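Fustville Community Boards > Home & Garden > Making and Mending

Thread: Is washing fabric before sewing really worth it?

clitberg_kate
2018-05-09
Right, settle this for me. I've got a big piece of green cotton to turn into napkins and my mum swears it has to go through a hot wash first. I want to get cutting! Does anyone bother?

trefor_p
Always, always wash. I made 12 napkins in January for my sister, skipped it, and they came out of her machine looking like parallelograms. She was very nice about it (she uses them as dusters).

Tamemico
Disagree with Trefor. I've been sewing for years and only wash things that'll be worn. Napkins shrink a bit, so what — cut them a bit bigger and carry on. Washing takes the crispness out and then you're ironing for an hour before you even start.

SantinoL
I'm with the washers. Cotton and linen, every time, and I zigzag the raw ends first or you get a bird's nest in the drum. I like a bit of pattern for this sort of thing too, it hides the gravy. Greens are good:

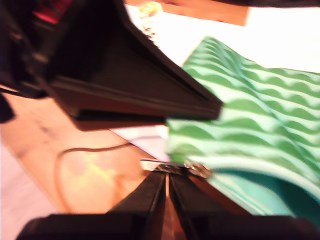
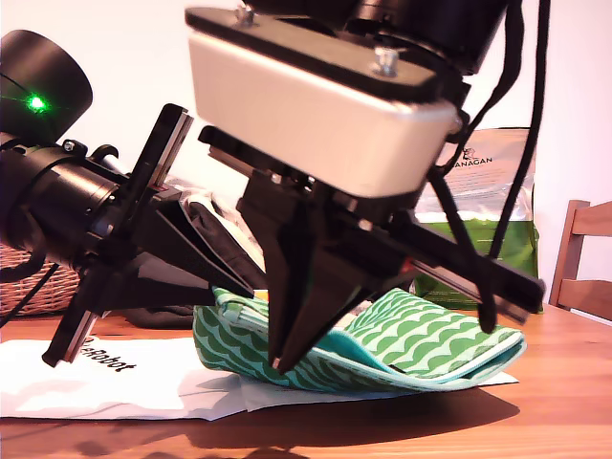

Green and pale aqua in the second one, on the wooden table.

clitberg_kate
Ooh, I do like that with the aqua. Mine's plainer. Santino, what temperature do you use?

SantinoL
Whatever you'll wash them at afterwards. No point doing a cool wash now if they're going in hot after every Sunday roast.

Tamemico
Still say it's a faff. And hot washes fade greens, so you'll be starting with tired fabric.

trefor_p
They'll fade anyway, Tam! Better they all fade together. And cutting bigger doesn't help when one direction shrinks more than the other, hence my parallelograms.

clitberg_kate
OK, it's going in tonight, ends zigzagged. Mum will be unbearable. Mitred corners or just folded?

Tamemico
Folded. Life's too short.

trefor_p
Mitred!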